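Putport Regional Airport
Air Service and Airspace Working Group
Minutes of the August meeting

Present: airport operations, air traffic liaison, ground handling, the carrier representatives for Sterkex Air and Laur Aviation, and the route development office.
Apologies: Burnley Cargo (written comments received and taken under item 3).

The meeting opened at 9:30 a.m.

1. Minutes of the previous meeting
Accepted with one correction. Under item 4, "slot return date" should read "slot confirmation date". No other changes.

2. Slot allocation, winter schedule
The route development office reported that Sterkex Air has asked to keep its morning departure pair and to move the late evening arrival forward by 20 minutes. Air traffic liaison had no objection to the earlier arrival, provided the carrier files the change before the schedule is locked. Laur Aviation noted that the new time would put two narrow-body arrivals on the same apron during the fuel truck changeover. Operations agreed to check stand availability and report back.

The carriers asked whether historic rights would be kept for slots left unused during the runway closure. Operations confirmed that canceled flights falling inside the published closure hours will not count against the usage record. Cancellations outside those hours will be treated in the normal way.
Action: operations to circulate the revised stand plan. Sterkex Air to file the time change.

3. Overflight permits and rerouting
Air traffic liaison summarized the position on the eastern corridor. Permits are still being issued one flight at a time, and block permits remain suspended. Sterkex Air is filing the southern routing as its default, which adds 200 nautical miles to the longest sector and lowers the payload on warm days. Burnley Cargo, in its written comments, reported a fuel uplift of 500 kg per rotation on the same routing and asked that the airport support a joint request for block permits.

Laur Aviation did not support a joint request at this stage - its own permits are handled under a separate agreement, and it did not wish to reopen the terms. It was agreed that Sterkex Air and Burnley Cargo may file together, with a supporting letter from the airport limited to operational facts. The letter will not comment on the traffic rights dispute.
Action: route development office to draft the letter.

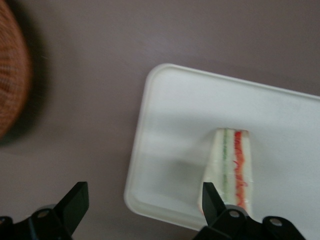

4. Catering and cabin supply
Ground handling reported that return catering from international arrivals is still being mixed with domestic stock at the transfer dock. The two streams must be kept apart from the aircraft door onward. Handling proposed one type of carrier for each stream: a white rectangular tray with rounded corners and a raised lip for domestic items, and sealed bins for anything arriving from abroad. Sterkex Air asked who would pay for the extra bins. Handling replied that the cost falls under the existing service charge until the contract is renewed. The proposal was accepted for a trial on stands 1 and 2.
Action: ground handling to issue the dock procedure to both carriers.

5. Ground power
The fixed unit on stand 2 remains out of service awaiting a converter. Mobile units are available, but crews should request them before landing. Auxiliary power limits stay in force on all other stands.

6. Other business
Laur Aviation asked for earlier notice of changes to the noise abatement departure. Air traffic liaison will add both carriers to the draft distribution list.

The meeting closed at 11:10 a.m. The next meeting will take up the stand plan and the permit letter first.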